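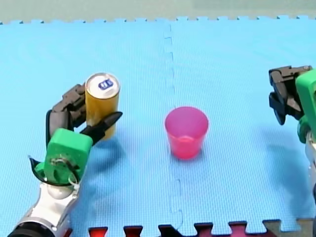
Two robot arms at the Saldale practice bench, with a can in one gripper and a cup between them.

Saldale puts robot arms on the sorting line, and the line crew picks their jobs

SALDALE, May 21, 2024 — I'm Catarina Caldeira, I run the returns floor at Vastgate, and I asked if I could write this one myself (they said yes!).

We sort cans, cups and bottles that come back from cafeterias, over 600 crates a week. It's bendy, sticky, one-at-a-time work, and my wrists can tell you all about it. Starting in November, pairs of robot arms from Judus will take over the first pick on 3 of our lines. Until then they're practicing on cans and cups at the bench, and the people teaching them are the same people who do the job now.

All 18 of us on the floor keep our jobs and our hours. What changes is the day itself — less reaching, more checking, and a turn at the bench for anyone who wants it. Tiago Guerreiro has already moved over to training full time.

"I used to go home and not want to pick up a fork," Tiago told me. "Now I argue with a gripper about how to hold a can. I like it a lot better."

We still have things to settle, like break cover and who gets called when an arm stops at night. I'll write again once we have answers.

Press contact: Isabelle Boychuk, Vastgate, Saldale office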